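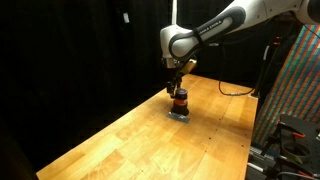 Chapter 5
The Workbench and What Lives on It

A wooden top made of joined strips will forgive you for nearly anything, and it keeps a record of all of it. Every small hole was once somebody's good idea. Trudy Tautahi, who taught bench practice for years, told beginners to read the table before putting anything down. 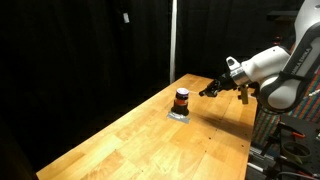
Figure 5.1 Small round container in a flared black base, on a strip-built wooden table.

A small container deserves a fixed spot. Left to roam, it will find the table's edge, usually with the lid off. In this chapter you will choose a base, mark its place on the wood, and learn to return things to it. The last skill takes longest. Allow 10 minutes for Exercise 1 and the rest of March for Exercise 2.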